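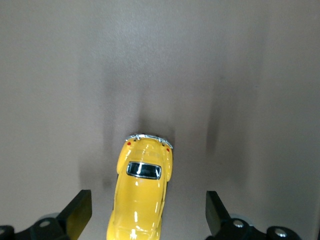
Collections Assistant (Die-cast and Small Toys), Pliltandale Museum of Childhood

By Hidayah Yeoh, Collections and Access
December 31, 2023
4 minute read

We use cookies to remember your preferences and to see which pages are read. You may accept all cookies or manage your settings.

The Pliltandale Museum of Childhood wishes to appoint a Collections Assistant to work on its holdings of toy vehicles. The post is part time, for 2 days a week, and is offered on a fixed term of 11 months. It is based at the museum's store in Nalby, with occasional attendance at the main galleries.

Background to the post

The museum has collected toy cars, lorries, buses and railway stock from its earliest years. Much of this material came in as single gifts, often with little more than a donor's name on a luggage label, and was entered in the registers under general headings such as "motor car, small". The Pichon bequest has since added a large group of die-cast models, among them saloon cars, delivery vans and farm vehicles. These have been unpacked and given temporary numbers but have not yet been catalogued.

The Collections Assistant will bring the older material and the bequest into a single record, so that visitors, researchers and lending institutions can find what the museum holds. A display drawn from the completed work is planned for the Prillstead Gallery.

Main duties

The postholder will:

- examine each toy and write a short catalogue entry giving its type, colour, measurements, maker's marks and present condition;
- record small parts with particular care, including bumpers, lights, window trim and wheels, noting anything bent, loose or missing;
- describe paint finish and wear in the terms set out in the museum's condition guide;
- lay out toys for record photography on a plain surface, with views from above, from each side and of the base;
- carry out light surface cleaning under the direction of the Conservator, Zulkifli Entili;
- pack toys in trays lined with acid-free tissue and keep the location register up to date;
- match objects to the old registers and donor letters wherever this can be done;
- help to answer written enquiries from the public.

Cars modelled on well-known road vehicles should be entered under the name of the full-size vehicle as well as that of the toy maker. Where no maker's mark can be found, the entry must say so. Attributions made on appearance alone are to be marked as provisional and passed to the Curator of Toys, Endang Tambunan, for checking.

Person specification

Applicants must be able to show:

- accurate written English and a clear, plain style of description;
- experience of handling small or fragile objects, whether in a museum, an archive, an auction house, a repair workshop or a similar setting;
- confidence in using a database or spreadsheet;
- the ability to work steadily on detailed tasks, both alone and with colleagues.

Some knowledge of toy manufacture or of motoring history would be an advantage but is not required. Training in object handling and in the museum's cataloguing rules will be given during the first 2 weeks. A degree is not necessary.

Terms and working conditions

The postholder will report to Endang Tambunan. Working days may be agreed on appointment, although one of them must fall on a day when the conservation workroom is staffed. The store is kept cool throughout the year and warm clothing is advised. The work involves long periods seated at a table, and adjustable chairs, magnifiers and task lamps are provided. The store has step-free access and a lift to the upper racking level.

The salary is set at Grade 2 of the museum's pay scale, paid in proportion to the hours worked. Leave and pension arrangements are described in the applicant pack.

How to apply

Applicants should send a curriculum vitae and a covering letter addressing the points in the person specification. The letter should be accompanied by a sample description, of no more than one page, of any small manufactured object in the applicant's possession. The object need not be a toy. No photograph should be enclosed with the sample, which will be judged on its wording.

Applications should be addressed to Sulastri Purba, Personnel Office, who can also supply the pack in large print. Informal questions on the work itself may be put to Heriberto Villalobos, Registrar. Interviews will take place at Nalby and will include a short handling exercise. The museum expects the successful applicant to take up the post in April.

Subscribe to the museum newsletter for vacancies, exhibition openings and news from the stores.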